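Murnavham, October 29, 2018

Kivotum questions claims made for "self-cleaning" tableware glazes

Kivotum, the independent household testing group, today warned shoppers to be wary of crockery sold on the promise that food will slide off it. The group tested 40 dinner plates carrying such claims and found that most came out of a cold rinse looking much like ordinary ones.

"We were told to expect something remarkable," said Embla Tveit, head of testing. "What we got was dried egg yolk."

Only 3 of the 40 plates shed a baked-on sauce without scrubbing, and after 300 dishwasher cycles none of them did. Drandora, which sells the Asante range, says its glaze is "proven in the home". Kivotum has asked twice to see the proof – it has yet to receive any. 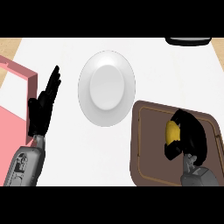

Shape may matter more than glaze, and makers say little about it. Sauce gathers wherever a surface changes direction, and a pattern with a broad, gently sloping rim and a raised middle, like the white oval plate shown, gives a sponge more to work round than a flat one does. Elvira Escobar, who wrote the report, would like such details printed on the box. She does not expect it to happen soon.

The full report is free from Kivotum's Murnavham office. A second round of tests, on mugs, begins in February.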